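Himmont recrute : opérateur ou opératrice de conduite de cellule robotisée (sans diplôme de robotique, merci)

Atelier d'emballage et de calage, site de Zumska. CDI, temps plein, prise de poste en mai.

Autant commencer par la question que tout le monde pose en entretien à la quarante-cinquième minute : oui, il y a des robots, et non, vous ne serez pas engagé pour leur apprendre à se passer de vous. L'atelier comptait 19 personnes avant l'automatisation, il en compte 19 aujourd'hui. Ce qui a changé, c'est ce qu'elles font de leurs journées, et la nature de leurs jurons.

Avant, on empilait. 400 cales par poste, à la main, avec le dos qui va avec. Maintenant, on prépare les séquences, on règle les prises, on vérifie, on recommence. Le dos va mieux. La patience, c'est variable : Clive Rudd, 55 ans et l'essentiel de sa carrière au poste 7, a traité la cellule de « stagiaire » pendant des mois. Il forme désormais les nouveaux arrivants et continue de l'appeler comme ça.

Vos missions :
Préparer les essais de saisie et d'empilage avec l'équipe méthodes.
Reprendre les points de prise quand une pièce change de forme, ce qui arrive plus souvent que ne le prévoit le planning.
Tenir le cahier d'incidents dans Ukitz, notre logiciel maison -- on s'y fait.
Arrêter la cellule quand quelque chose vous semble louche. Personne ne vous demandera de justificatif.

Votre profil : vous avez travaillé en production, en logistique ou en menuiserie, vous savez lire un plan simple et vous dites les choses avant la panne. L'anglais technique aide, les notices étant ce qu'elles sont. Formation interne de 7 semaines, payée au tarif plein.

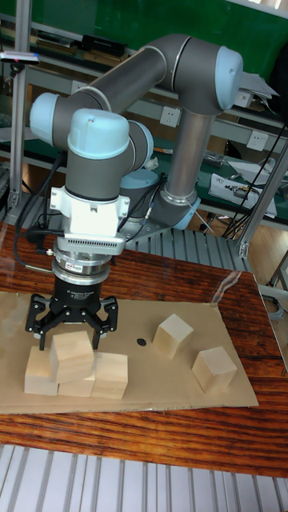

Katia Greco

Les premiers exercices se font sur des cubes et des blocs de bois clair posés sur un carton, avec une pince à trois doigts. On a connu plus intimidant. Vous passerez ensuite aux vraies cales, qui ont moins bon caractère.

Côté conditions : équipes du matin ou d'après-midi au choix, prime de poste, et un droit de regard sur les cadences, négocié par Beverley Kettle et inscrit dans l'accord d'atelier.

Pour postuler, un CV et quelques lignes sur une machine qui vous a déjà résisté. Les lettres de motivation parlant de « passion pour l'industrie 4.0 » seront lues aussi, mais en dernier. Candidatures à l'attention de Ruth Whiteley, accueil Himmont, site de Zumska, ou sur place avant 16 heures.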